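Siludska Program: Equipment Planning Report, November
Prepared for Lyle Szabo, Pesero Fund
Submitted by Noemi Kincaid, Selumthorpe

Where we are

The second planning period is nearly over. The question for this period was which gripper and wrist hardware to buy for the bathroom maintenance trials. We have spent $3,947 of the planning money, mostly on sample grippers and fittings. No robot has been ordered.

Reach and overhead work

We had assumed a fixed-height arm would do. After going through the tasks we no longer think so. Some jobs need one hand to hold a rod while the other presses flat on a panel, and a single arm can't do both. The quote from Wojcik for a two-arm unit on a lift column is the only one of the 5 we received that covers this. It also has the longest delivery time, 19 weeks.

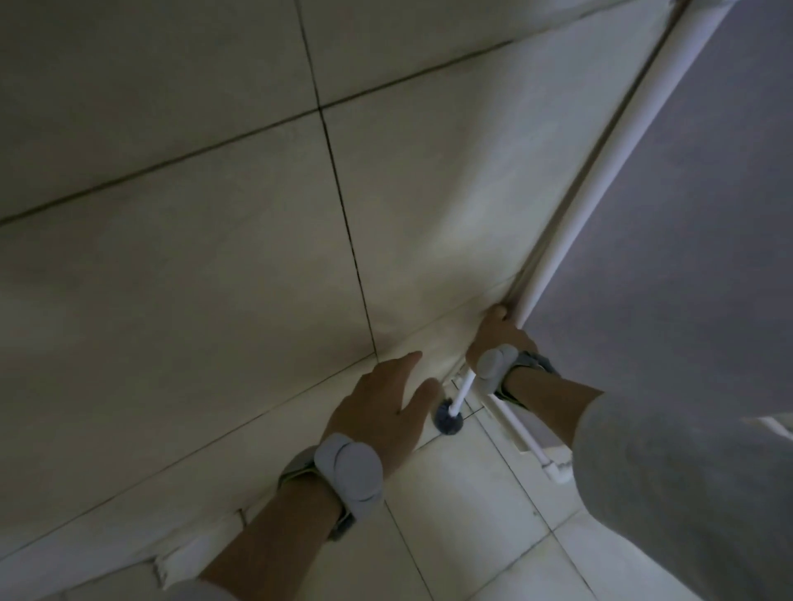 Small parts

The second group of tasks is at floor level: caps, pipe fittings, drains. Parts like these are short, smooth and rounded. Two of the sample grippers dropped them on most tries. The soft-fingertip model held them but needs new pads often, so we have added a line for pads to next year's budget. Space is also tight where pipes run along the base of the wall, and we are asking suppliers for the width of the wrist as well as the fingers.

Glossy white parts against pale tile may also be hard for the cheaper depth cameras. We want to borrow one for a test before we put a price in the plan.

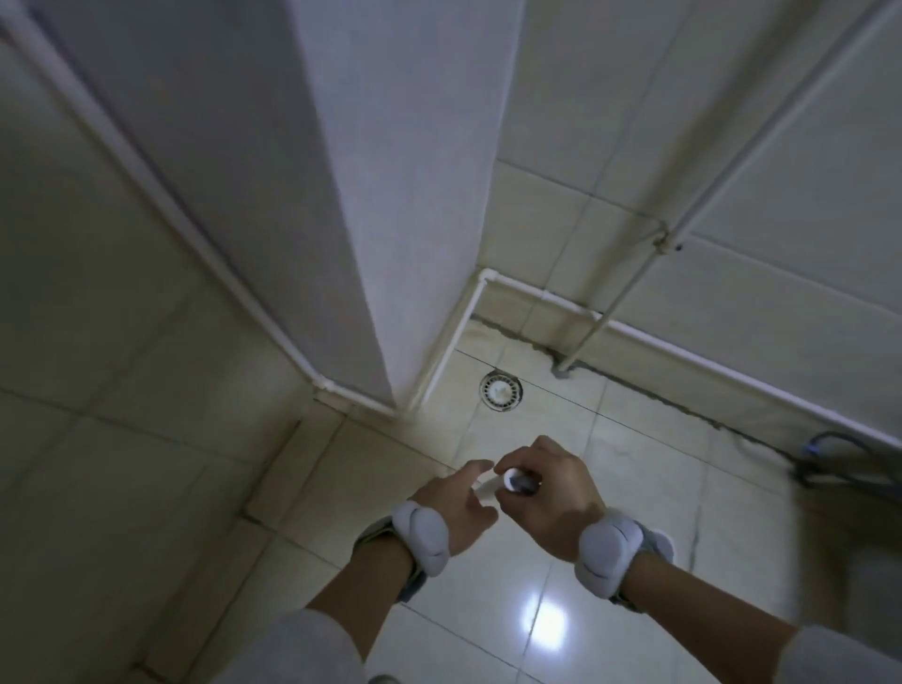 Can the purchase be split across two budget years?
The lift column and one arm can be bought first and the second arm added later, but Wojcik charges a second setup fee. We have asked for that fee in writing.

Next steps

We will meet with Wojcik on Tuesday to go over the lift column. The camera test should take 11 working days once the loan is approved. We need your decision on the split purchase before we can send the final equipment list.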